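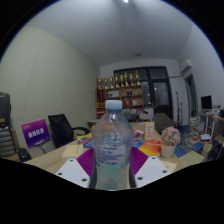 Heather Pearce wondered whether the gain would survive a change of object, and asked for that to be covered too.

Transparent objects in handheld demos
Posted by Zachary Lapointe

We trained a grasping policy on 2,553 handheld demos, wrist view only. Clear bottles do much worse than boxes. The Vurden write-up says to drop the first 40 frames of each demo. Does that help, or do I need depth?

Milagros Sánchez
Depth won't help much on clear plastic. Ours came back full of holes. We tried the trimming and saw no change on bottles. What worked was varying the background. We had recorded everything at one table, and the policy was keying on what was behind the bottle. We added 50 demos in other rooms and retrained from scratch. Bottles improved. To Heather's point, drinking glasses improved too, but less. Keep your test room out of the training set or you can't tell.

Rosaire Gauthier
Get a better camera.

Niamh Ó Conaill
Check your labels first. Some of our failed grasps were marked as good.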